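About Plellik

Ocean and coastal data for people who work near the water
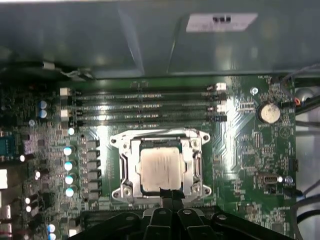 Plellik collects, checks and publishes sea temperature and tide readings for the Grunier coast. We run a small network of moored buoys and shore gauges, and we turn what they send us into daily maps, tables and forecasts that harbors, shellfish growers and schools can use. The computing is done in our own building on desktop machines. 

How we started

Plellik began as a side project at the Skunetti marine field station. The station had been writing down water temperature at the end of its pier for decades, mostly in paper logbooks, and two of the staff wanted to put the record online. They typed in 2,548 pages by hand over three winters. Growers up and down the bay began asking for the numbers before the work was finished, and then asked for current readings as well. The field station had no budget for that, so Plellik was set up as a separate nonprofit company. We still rent dock space from the station and share a boat with it.

What we do

Our buoys measure water temperature at the surface and at two depths below it. Most of them also record salinity and wave height. Readings come ashore by radio and are posted to our website as provisional data within the hour. A person looks over each day's readings before they are marked as final. If a sensor has drifted or a buoy has gone quiet, the page for that site says so, and we leave a gap in the record until we can get out to it.

We also run a coastal model called Cavalcanti. It covers the bay and the shelf outside it on a grid of 1,072 cells, and it produces a forecast of surface temperature and currents twice a day. Cavalcanti is a small model by the standards of national weather agencies. It was built for one stretch of coast, and it does its best work in the shallow inner bay, where the tide flats warm up quickly in June and the larger models have few points. It is less reliable outside the headlands, particularly after a storm. Each forecast is archived next to the readings for the same period so that users can compare the two.

Who uses our data

Oyster and mussel growers are the largest group. They watch the temperature at depth to plan when to move seed and when to harvest. Harbor offices use the wave and tide pages. The rest is a mix of surveyors, dive shops, graduate students, and people who would like to know how cold the water is before they go swimming.

Schools can borrow a classroom kit with a hand thermometer, a salinity meter and a set of printed charts. Kits go out for four weeks at a time, and the only charge is return postage. Last school year 960 students used one. Requests for the fall should reach us by the end of August.

How we are funded

Access to our readings and forecasts is free. We pay for the buoys through service contracts with harbors and growers' associations, through grants, and through a membership program that starts at $100 a year. Members get text alerts for the sites they choose and a printed tide calendar. Membership has no effect on how soon anyone can see the data.

Visiting and contact

Our office is on the upper floor of the old net loft in Skunetti, at the landward end of the pier. The door is on the parking lot side. We are open from 8:30 a.m. to 4 p.m. on weekdays, though when the boat is out there may be only one person in the building, so please call ahead if you want a tour or need help with a large data request. To report a damaged or drifting buoy, use the phone number painted on its side and give the site number if you can read it.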